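Voddale Gripper FAQ: The Slipping Jaw Fault

What went wrong?
In April we were picking up shoes, 100 grasps to a batch, and one batch came back with 22 drops. The batch before it had 6! Same shoes, same table, same people holding the tool.

So what was the cause?
Fingertip wear. The inner face of one jaw had gone rough while the other stayed smooth, so the two sides stopped gripping evenly and the shoe rolled as it came up. It took us far too long to look -- we spent days on the software first.

Is it dangerous?
A dropped sneaker won't hurt you. A crumb of fingertip in the hinge might pinch a finger, so please close the jaws with the trigger and keep your other hand clear.

Can I sand a worn tip flat?
We tried that at Tulinitz and it bought us one afternoon. Swap both tips together, even if only one looks bad.

Which shoes show the fault soonest?
Chunky ones with a mesh toe and a thick sole, and we love them for exactly that reason. Put the toe between the jaws and compare the two inner faces before you close.

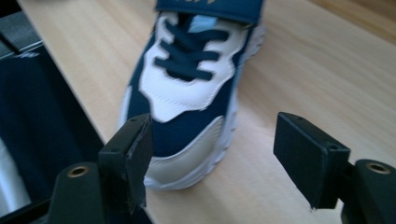
Ovik wrote in to ask whether the smooth side should be roughened to match, having had good luck with that on an older set of tips. Please don't! Urbonaitė tips lose their edge quickly once the surface is broken.

Where do I report a drop?
In the shared log, with the batch number and which jaw let go first.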